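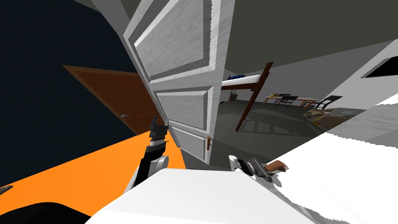 Chanida Sukprasert spent most of October teaching a two-armed robot to open doors, and she'd happily do it again. She was trying Drustari, the home simulator from Nostar.

"I ran 27 doors before lunch and didn't scratch one!" she says.

Setup took her 2 hours. What won her over was the close-up gripper view.
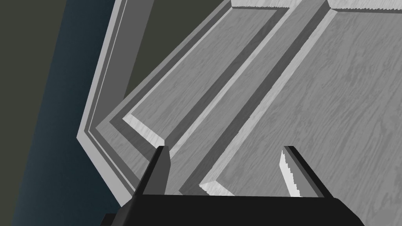 "You get the wood grain, the grooves, all of it," she says. She'd still like faster loading, and the manual (she laughs) "needs some love."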